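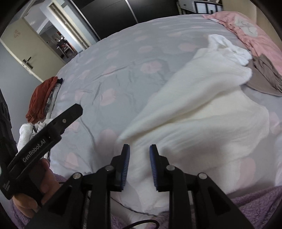
Two readers of the last version asked why anyone would fold laundry on a bed when every housekeeping guide says to use a table. Most people fold on the bed, guides or no guides, and the notes in this set cover what they do there.

Cluterside Bed Folding Notes

README

What it is

Written notes on sorting and folding clean laundry on a bed. There are 657 entries. Each one covers a single item, from the heap to the stack. Earlier copies of this file said 1000, which was the target and should never have been printed as the count.

What we doubt

The Rernmont method claims every towel can be folded to one size. We tried it. Thick towels came out lumpy and thin ones slid apart, so treat the "size" column as a wish. We also don't believe the time savings quoted for rolling, and we left that column out.
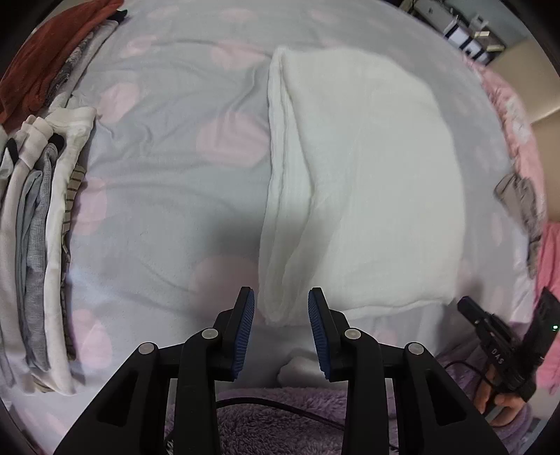
Reading time: 2 min

Towels

A white towel folded long, with the layers rolled in along one side, goes in as "long fold". It isn't a standard term. Ljungberg sorts these under "thirds", and we think that's wrong for anything with a rolled edge. If you merge the two lists, check the towels by hand.

Clothes

Stacks along the side of the bed are logged as one stack, even when knits and patterned pieces share it. Splitting them by fabric sounded useful and wasn't – people don't stack that way, and half our labels were guesses.

Fields

item: plain name, lowercase
fold: long, square, rolled, none
surface: always "bed" in this release
note: free text, often blank

Known problems

Large white pieces are a mess. A loosely spread sheet and a loosely spread blanket got the same label in the first 500 entries, and only 20 of those have been rechecked. Printed bedding causes fewer mistakes than we were warned about. Small bunched items are usually marked "unknown", and we'd keep it that way until someone unfolds them.

Indach import is untested. The May export opened with the note field missing – use the plain text copy.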